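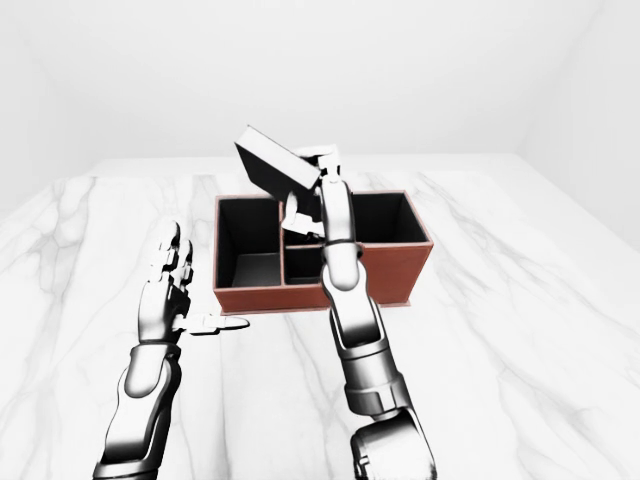 Household and Shop-Floor Chores Working Group
Minutes of the May meeting, Britmont office, Room 3

Started 2:00 p.m. Notes from the last meeting were accepted with no changes.

1. Sorting and putting away

The group looked at the organizer task in simulation: two arms, a four-compartment box on a marble tabletop, and a dark block held up over the box in the right hand. The left hand stays open beside the box and holds nothing. The Fliltencombe team asked if the second arm is needed at all. Left open. Two-handed work matters more once the box can slide, and the team wants to try that next.

The set now stands at 233 simulated runs, of which 83 ended with the block fully inside a compartment. Most of the misses were blocks left resting on a divider. It was agreed that this is not good enough to offer for kitchen drawers or parts bins.

2. Shop floor

Nasution reported on bin restocking. Same-size cartons on a fixed shelf are fine. Mixed stock is not, and staff still do it by hand. A clerk needs well over 2 minutes to clear a jam, so the machine saves no time on a bad day.

3. Home chores

Havetti wants a date for a dish and laundry demo. The group would not give one. Folding was discussed at length - no agreement on what counts as folded.

4. Wording for the web page

Current text says the system "tidies up." Changed to "can place some objects in simulation." One objection, noted.

Actions
- Fliltencombe: rerun the organizer task with a box that can move
- Nasution: send the jam log
- Britmont: update the web page

Closed 3:40 p.m. Next meeting in June, same room.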